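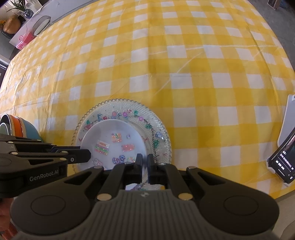
Two of the owners on the Utach board say skip the Skiladora pad kit altogether, superglue a bit of bike tube to the fingers and spend the money on lunch. I tried the bike tube in February. It left black smears on everything lighter than coal, so I bought the kit.

You get 4 finger pads, a hex key made of something like cheese, and a folded sheet of instructions in which step 2 is printed twice. Use your own key. Old pads peel off if you warm them with a hair dryer, and the leftover glue comes away with rubbing alcohol and bad language.

Check the linkage bolts while you're in there. One of mine had backed out far enough to make the fingers close crooked, and I had been blaming the pads for it all summer. A dab of Brilen thread glue and it has stayed put.

Small flat things are the real test. With fresh pads and the fingers lined up, a sticker on a plate is a reasonable request. With worn ones you just push it around the rim like a kid with peas.

Skiladora claims 2,000 grips per set. My log says 1,481 before the left pad began to lift at the corner. Kopecký sells a thicker pad that may last longer, but it needs the finger gap reset each time and I have a life.

Three stars out of five. The missing two are for the hex key.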